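Plaruna stone countertop sealer, 10 oz

Price $28.20 per bottle. Case of 10 bottles on request, ask at the counter.

Back in stock since March. Sorry for the wait, Faltomow was late with the shipment and we sold out of the old lot fast.

Penetrating sealer for granite, concrete and most other porous stone. Water based, low smell, no shine. Soaks in and leaves the surface looking the way it did before. If you want the wet look you need a different product, ask us about the Kokkonen enhancer.

Coverage: 126 square feet per bottle on polished stone. Less on honed or rough stuff, it drinks more. Got pits or hairline cracks? Plan on two coats and let the first one sit overnight. 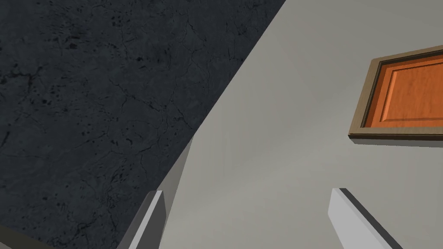 How to use. Clean the top first, plain dish soap and water, rinse well. Dry it. Then leave it alone overnight, stone holds more water than you think. Wipe on with a lint free cloth, small sections. Wait 10 minutes. Wipe off everything thats left on top. Don't let it dry there or you get a haze, and haze means buffing it out with more sealer and a lot of swearing.

Light use after four hours. Full cure two days. No oil, wine or lemon juice on it untill then.

Not for laminate, glazed tile or painted cabinets. If you drip on paint wipe it right away with a damp rag. Same for wood doors and trim, tape off anything close to the counter before you start. Blue tape is fine.

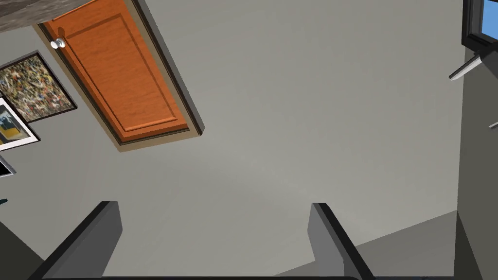

Paneled door, white knob, dark speckled surface close by.

Not sure if you need it? Water drop test. Few drops on the stone, wait 10 minutes. Dark spot = seal it. Still beading = leave it another year.

Does not fill cracks. Does not fix etching. Deno repair paste does small chips, sold seperately, use it before the sealer and never after.

Order code 342. Pickup same day if you call before noon. No pickups Tuesday. Unopened bottles can come back for store credit, opened ones can't. Keep from freezing.

Contact us | Shipping and returns | Copyright Kokkonen Stone Supply, all rights reserved | Back to top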